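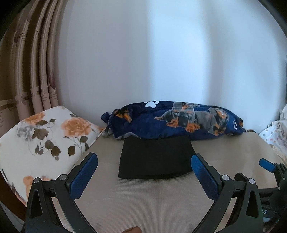
My project started with a question I've had since I moved into the Carinwood dorms, which is why my back hurts on some mornings and feels totally fine on others. I wanted to look at sleep and room temperature for my health and environment class, and my first plan was way too big (I was going to do the whole building!). My adviser talked me down to one floor, and I'm glad. The main thing I cared about was what people sleep on and what they put on top of it, so a lot of this report is about bare mattresses, sheets and blankets. Mattresses are usually some pale color, beige like the one in the photo, and a black cloth folded up on one stands out right away, so I used dark cloth for all my marker squares. It made it easy to find my spots again when I came back to measure.

I got seven people to sign up, counting me. Everybody filled out a little card every morning for 41 nights, which sounds like a lot, and it was. The card asked when you went to bed, when you got up, how many times you remember waking up, and how you'd rate the night from 1 to 10. I also asked what was on the bed, and that ended up being the most interesting part for me.

For temperature I used a cheap thermometer called a Peltent that stores the high and the low overnight. I put one on each desk, at the same height as the pillow as close as I could get it. My teacher asked why I didn't put them in the beds – well, I tried that for a night and mine ended up under my shoulder, so the reading was mostly me.

The rooms were warmer than I expected. Our floor has old radiators and they run all evening in January whether you want them to or not. The rooms on the courtyard side stayed warmer than the ones on the street side, and two people on the courtyard side slept with the window open a crack the whole time. I didn't tell them to stop, because I wanted regular nights and regular habits, but it does mess with my numbers a bit and I should say so.

What I found is that the nights people rated lowest were mostly the warm ones. I thought it would be the cold ones! When I sorted all the cards by the overnight low, the warm pile had more wake-ups written on it and a lot more comments like "kicked off blanket" and "too hot, gave up." The cold pile had a few complaints about getting out of bed, but people slept through. I liked that people wrote comments even though I hadn't left much space for them.

The bedding part is harder to call. Three people used a thick comforter, the rest used two thin blankets or a blanket and a sheet. The layered people seemed to do better on the warm nights, probably from being able to take one layer off and keep the other. I'm saying "seemed" on purpose. Seven people is a small group, and one of the comforter people also drinks coffee at night, so who knows.

I had some trouble with missing cards. Most were from weekends when people went home, and I left those nights out completely. I also lost a few of my own when a water bottle leaked in my bag – lesson learned, I keep them in a folder now. I typed everything into one spreadsheet and made the graphs in the library.

If I did it again I'd start earlier in the fall so I could compare before and after the radiators come on. I'd also ask about naps. I forgot naps! At least two people nap almost every day and I have no idea what that does to the rating the next morning. And I'd give out the same blanket to everybody for one week, just to see.

As for my back, my worst mornings didn't line up with temperature at all. They lined up with the nights I fell asleep doing reading. I've been sitting at the desk for that since the project ended and it's been a little better so far.

Posted in January by a second-year student, Carinwood student projects

Recent reports
Which hallway lights get left on?
Bread and humidity: a kitchen test
Bus waiting times on the Maeng line
How loud is the dining hall at noon?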